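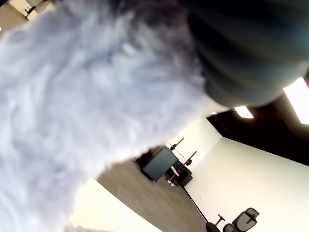 A commenter on my first post wrote that if a gripper won't let go of a thing, the gripper isn't broken, the settings are, and I should go read the manual before I trash a $279 set of fingers. Fair enough. Read it. Twice. Still giving these two stars.

Floleo soft-touch fingers, the ribbed ones. Bought the pair in April, ran them on the Movside arm, mostly on plush and fuzzy stuff because that's what they're sold for. Quick version: they hold great. They just don't always let go.

What happened -- arm picks up a fluffy toy, lifts, swings over to the drop spot, gets the open command. Status says open. Toy stays up there. Long fur works its way into the gap where the finger pad meets the backing and it just hangs. Then the arm heads off for the next pick with the last one still dangling, and the second toy gets shoved into the first. Force limit trips, everything stops with the wrist tipped over at a dumb angle. Restart, same thing again.

I logged one afternoon since the commenter wanted numbers. 54 picks, 9 bad releases. All 9 on long fur. Short pile and plain cloth, no trouble at all.

Now the part that bugs me more. The controller reported a clean release every time. No slip warning, no load warning, nothing. So anything downstream thinks the hand is empty. With a stuffed toy, who cares. With something heavier hanging over a person's hands I would care a lot. And don't reach in to pull the fur out while the arm is live. I did it once, got a pinched knuckle, dumb. Hit the stop first, every time.

Things I tried:

Slower open speed. Bit better.
Wider open. No change.
Tape over the gap. Works untill the tape peels.
Little shake move before leaving the drop spot. Best of the lot, but adds time to every pick.

Wrote to Floleo support. Reply came in 24 hours, polite, told me to clean the pads. Cleaned the pads. Nope.

Put the old Gerum fingers back on for now. Harder, uglier, they squash the toys a little, but no gap for the fur to get in. Khosravi has a molded one-piece set that might be the real answer, havent had hands on it yet.

Good: grip, easy mounting, gentle on fabric.
Bad: seam, release reporting, price for what it is.

If you only handle smooth things add a star. Long fur, skip it.

Posted Aug 22, 2018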